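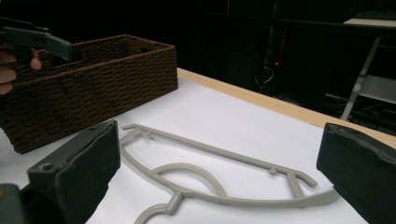

# Tastorov Baskets & Closet Bits

Welcome! This folder is a growing set of notes and records on one small, satisfying household job: getting hangers, clips and other closet odds and ends off the table and into a basket where they can be found again. If you have ever opened a closet and had an armful of tangled hangers slide out at you, you're in the right place.

The set has 747 records at the moment. Each one is a single tidying episode with the container used, the items that went near it, and a short note on how things were laid out at the start.

## What's in the folder

- `records.csv` – one row per episode
- `containers.md` – sizes, weave and handle style for every basket
- `items.md` – the things being put away, with names we try hard to keep consistent
- `layouts/` – plain text notes on the table setup
- `CHANGES.md` – what moved and when

## The baskets

Baskets are the fun part. We started with plastic bins and switched almost at once, and the folder got so much more interesting (plastic bins are all the same bin, really). Rope-wrapped baskets have ribs, soft corners and rims that aren't quite straight, and all of that changes how a hanger sits inside.

Six containers are listed in `containers.md`. The `handle` column takes one of these values:

| value | meaning |
|---|---|
| `cutout` | an opening in the rim or wall |
| `loop` | rope or fabric loop standing up from the rim |
| `none` | plain rim all the way around |

Please use `cutout` even when the opening breaks the top edge and looks more like a notch. We used to have a separate `notch` value and people mixed the two up constantly.

Color goes in as you would say it out loud: `dark brown`, `cream`, `gray`. No shade names from the store label. Anything with a lid gets `lid=yes`, and the lid position is written down separately.

## The items

Hangers make up the biggest group by far, and I never expected to get this attached to them! There are full-size ones, kids' ones, skirt hangers with clips, and the flat kind with a bar across. They hook over rims, catch on each other and lie in ways that are hard to put into words, so `items.md` has a section just for naming the parts.

If you can't tell whether something is a hanger or only part of one, use `hanger_like`. It's a perfectly good label and 152 rows carry it today. Guessing is what causes trouble later, when someone filters for `hanger` and gets back half a drying rack.

Other groups:

- clips and pegs
- folded cloths
- belts (rolled or loose, note which)
- shoe inserts

## Layout notes

The surface is almost always a plain tabletop, and we write down its color along with any edge trim that differs. Position is given from the side where you'd stand: `left`, `right`, `near`, `far`, or a pair such as `far-left`. Baskets are often turned at an angle, in which case add `angled`.

A typical layout note looks like this:

```
surface: white
container: rope basket, far-left, angled, open
item: hanger_like, light gray, flat on table
```

Three lines is plenty. Some of the early notes from the Moussa batch run to half a page each, and they're lovely to read but a pain to search.

## Known gaps

- The Farkix rows have no basket depth. The column is there, just empty.
- Clear hangers are badly underrepresented. I'd love more.
- Seven layout notes use left and right from the opposite side of the table. They're marked `flip=yes` and should be fixed by February.
- "Full" means different things to different people. In the Protenell batch it means level with the rim, elsewhere it can mean heaped.

## Adding your own

Yes, please do! Copy the last row of `records.csv`, change the values, and write the layout note before you start moving things around. Give every item its own line, even if two of them are identical. Odd baskets are very welcome – oval ones, lopsided ones, the one your aunt made that doesn't stand up properly.

Spelling fixes can go straight in. For a new column, open a thread first so the older rows can be filled in at the same time.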